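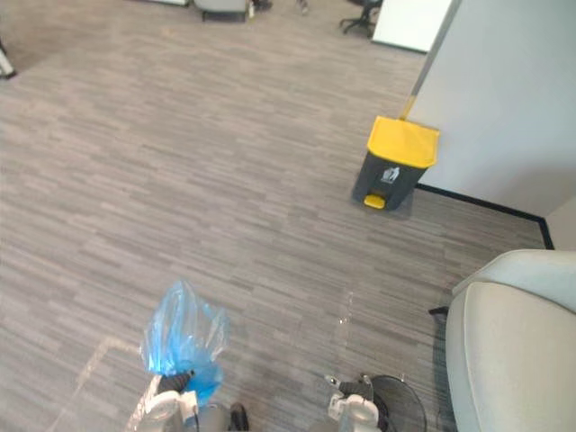

*The yellow-lid pedal bin in its new spot against the wall, with the streaky gray carpet we're keeping.*

Hi Remedios,

Long overdue update on the Skamgate office refresh, so grab a coffee. Most of it is good news, and the one thing I need from you is near the end.

**Floor.** We're keeping the carpet! I know the first plan had it coming up, and I had a quote from Gusetti sitting in my inbox ready to sign, but once the old filing cabinets were gone I had a proper look and it's in far better shape than any of us expected. The mixed grays hide a lot (I suspect that's why somebody picked them). Gusetti will do a deep clean of the whole floor in January instead, and they've agreed to come after 6 in the evening so we don't have people tiptoeing around hoses all day. They also want us to report any spills before they start, so I've added a line for that on the sign-up sheet by the door.

**Bins.** This is the part people talk to me about most, believe it or not. The under-desk baskets are all gone, 84 of them across the two floors, and we've moved to shared pedal bins. Yellow lid and yellow pedal means general trash, and there's a small pictogram label on the front. I went back and forth on the color and I'm so glad we went bright, you can spot one from clear across the room. Adebayo Usman worked out the placement with me and we ended up putting them against the walls, because our first try had one out in the walkway and I personally kicked it twice before lunch.

We've had grumbling. A few people on the Grindside team liked having their own basket and told me so at length. It's settled down a lot since we added one more bin near their end, and the cleaners say their evening round is quicker now, though I haven't got a number for you on that yet.

**Walls and baseboards.** White paint on the walls, black on the baseboards, and the inside corners took forever. The painter from Bermúdez came back for touch-ups at no extra charge, which was nice of him. I'd still like a second coat in the hallway, where the old green shows through in the afternoon.

**Furniture.** The wheeled chairs are staying. We tested every one and 11 needed new casters, which I've ordered. I'd also like to keep the gray upholstered seating, as people really use it for quick chats and it goes with the floor. The whiteboards still need permanent homes. Everyone wants one close by and then no one wants it blocking their light, so I'm going to tape out a few spots and let people argue over the tape.

**Money.** Keeping the carpet helped a lot. After the deep clean, the bins and the casters, we have almost $2000 left in the floor budget. Could I move that over to paint and whiteboard mounts? It would cover the hallway coat, and I wouldn't have to come back to you for more this round.

If you're okay with that, a quick yes by email is all I need and I'll get Bermúdez booked. Next update will cover the hallway and the kitchen shelves (don't ask about the kitchen shelves yet!).

Thanks so much for being patient with us.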